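Up early, coffee, bus to the shop. I had promised myself I would write down whatever went wrong with the pick cell on the same day it happened, and today there was something to write down.

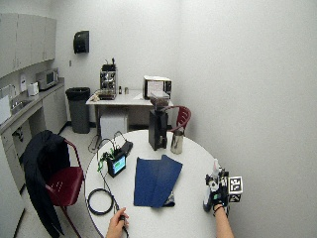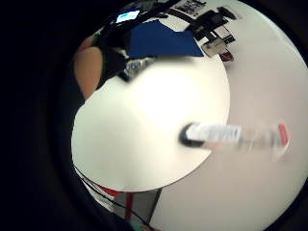

*Barnudton, Wed 3 December*

The arm on cell two dropped a tray at 140 cycles. It had been running since I clocked in and the count was on the panel when it stopped. The gripper opened halfway through the move to the conveyor, the tray went over the guard rail and landed on the walkway side. I was at the bench with my back to it. Stojan Trajkovski was closer and hit the stop. He was not hurt. The tray was full of Diltex housings and 26 of them are scrap.

What bothers me is the walkway. The rail is supposed to catch a drop and it did not, so we taped off that side and I wrote it up before touching anything else. Stojan took the reset key and kept it in his pocket all day.

The log showed the grip signal going low for 45 milliseconds, then coming back. We swapped the I/O card and ran empty trays at quarter speed. It did it again on cycle 31. Then I bent the cable by hand at the wrist, with the power locked out and the meter on it, and the reading jumped. So it is a broken conductor inside the jacket, right where it bends at the last joint. We had the same thing on cell one in July, and I was told then that both cables got changed. There is only one cable on the invoice from Tirnar. I should have checked that myself.

The other half of it is the program. A signal that short should not open a gripper holding a load. It should hold and fault. Kneževič wrote that part and is on leave until Monday, so I left a note and did not change it. The cell stays down until both are fixed and the rail is higher. The line lead wanted it back with only the new cable. I said no, and he went off to make a phone call. I don't know how that ended.

Spare cable is ordered. Home late, feet hurt, soup from the freezer. Need to bring the small meter back tomorrow, it is still in my coat.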